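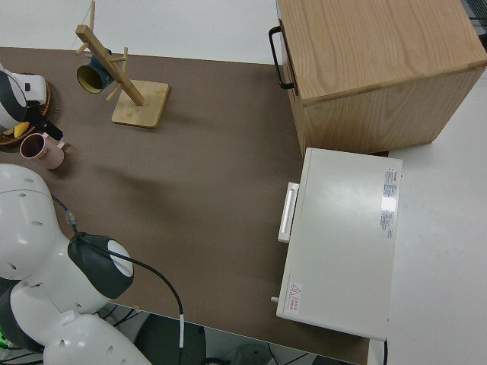
Chapter 5
Keeping Cups, Mugs and Small Storage in Order

Most household kitchens own more mugs than they use. They are bought one at a time, given as presents and brought home from work, and they seldom stack well because the handles get in the way. A mug tree deals with this by using height. The wooden one here has a square base and a slanted pole fitted with short pegs, and a dark teal mug with a yellow interior hangs from one of them, while a pale pink mug printed with the word HOME is still standing on the mat. A mug left standing takes up its own width of worktop, plus the handle. A mug on a peg takes up no worktop beyond the base of the tree.

This chapter follows on from the work on drawers and shelves in Chapter 4. You will need your floor plan from that chapter, a tape measure and a pencil. By the end you should be able to choose a suitable place for everyday cups, load and unload a mug tree safely, and decide which small items belong in a tray and which belong in a drawer.

Words used in this chapter

Peg: a short rod fixed into the post, on which a handle is hung.
Base: the flat part that stands on the worktop and keeps the tree upright.
Clearance: the free space needed around an object so that it can be used without knocking anything.
Everyday set: the cups a household uses on a normal day, kept apart from the rest.

5.1 Choosing a place for the tree

A mug tree should stand close to where hot drinks are made, but away from the edge of the worktop. Leave a clearance of 20 cm on the side from which you reach. Check that the door of any oven or cupboard nearby can open fully without touching a mug. A tree with a slanted pole needs to be checked from more than one side, as it may lean over its neighbours.

Farzana Ekanayake, whose kitchen plan is used in Exercise 3, keeps her tree on a worktop 38 cm deep. She found that mugs at the back were hardly ever used. When she turned the tree a little each morning the wear was shared out, and she gave away the mugs she still did not pick.

5.2 Loading and unloading

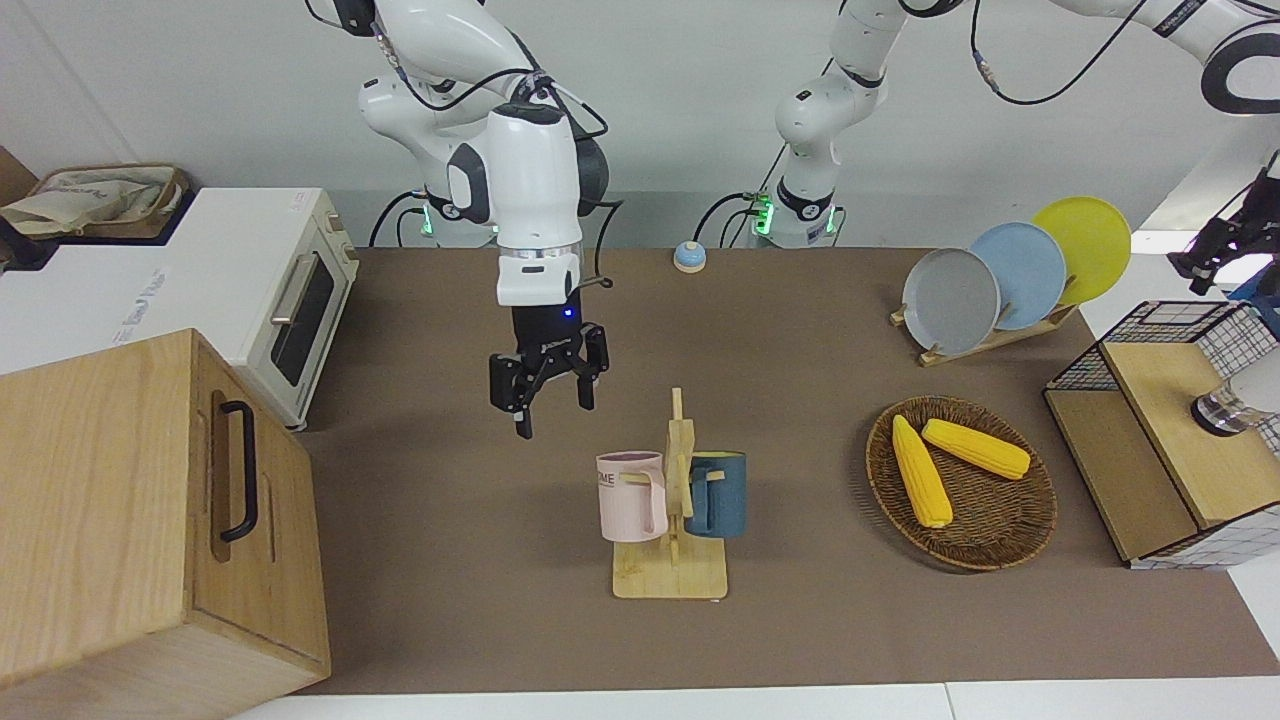

Which mug should be hung first?

The heaviest one, on the lowest peg. The next mug goes on the opposite side, so that the weight is balanced before the upper pegs are filled.

Hold the base with one hand while you hang each mug with the other. Slide the handle on until it rests against the post or the end stop, then let go slowly. Take the mugs off in the reverse order, starting at the top. A mug with a very thick handle may not fit the peg at all and should be kept on a shelf.

Dry the mugs before hanging them. Water runs down the pegs and collects on the base, where it will mark bare wood. If the base is already marked, wipe it, let it dry overnight and rub it lightly with food-safe oil. See also Table 23 at the back of the book.

Activity 5A

Work with a partner. Put out all the mugs from the classroom cupboard and choose an everyday set for a household of two adults and a child. Write down where the remaining mugs will be kept, and mark the place for the tree on your floor plan.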